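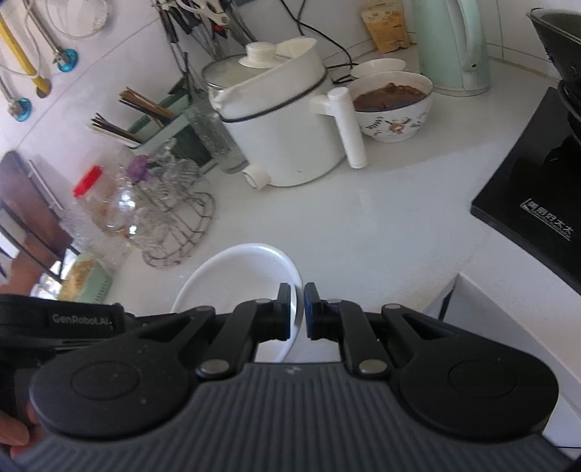 **Norel** is an online dating and correspondence service founded in the town of Drurnell by Fatima Idahosa and Anselmo Lins. It is aimed at people living in small towns and farming districts, and is known mainly for its limit on open conversations. Members write to one another through the site and do not see each other's email addresses or telephone numbers unless these are exchanged in a message.

## History

Idahosa and Lins had both worked for Trurkum, a regional classifieds paper whose personal column closed when the paper stopped printing. Norel opened in April of the following year with 141 members, most of them former users of the column. Membership passed 1,000 before the service had any paid advertising.

Jarrah Lockyer joined as editor and wrote the original profile questions. Several were later dropped, including one on favourite hymns. The site was redesigned under Manaia Treloar, who moved the photographs below the written part of each profile. The change was unpopular at first and was partly reversed, so that one small portrait now appears beside the member's name.

## Features

A member may hold up to nine conversations at a time. To begin another, one must be closed, and the other person receives a short note saying so. Conversations left unanswered for 2 weeks close by themselves.

Profiles are built from headed sections such as "Work", "Sundays" and "At home". The last is often filled with pictures of gardens, pets and kitchens. 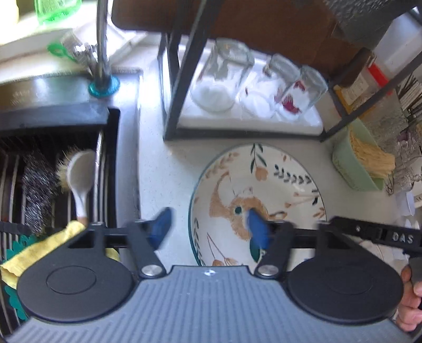

*A decorated plate on a speckled worktop beside a dark metallic sink.*

Searches are made by travelling time instead of distance, a feature first tested in the Carroll valley, where the road between neighbouring villages runs a long way round the hills.

## Reception

Fletcher Tawhiri, reviewing the service for a local newsletter, praised the closing notes but found the search slow and the membership thin outside Drurnell. Other reviewers have questioned the limit on conversations, which some members avoid by moving to email early.

## See also

- Lonely hearts column
- Pen pal
- Online dating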